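Gripper fingers do not close at same speed, student project

Our team of four builds a two-finger gripper for the Trurkov class. The left finger arrives late when we pick up flat things.

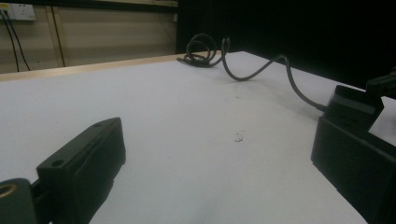 We use a Wei controller with speed 400. Is it the linkage or the code?

Answer 1
Check the pivots first — a tight screw slows one arm. Loosen each a quarter turn and try again.

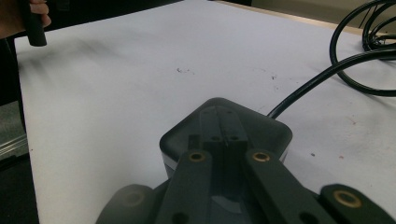

Also please send the current log. Without it I can only guess. 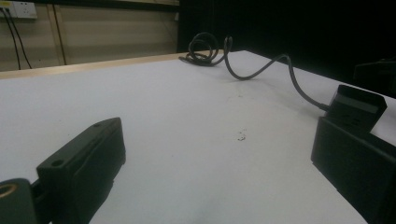

Krishnamoorthy Rao: Same problem in our club in November. Lower speed helped a little.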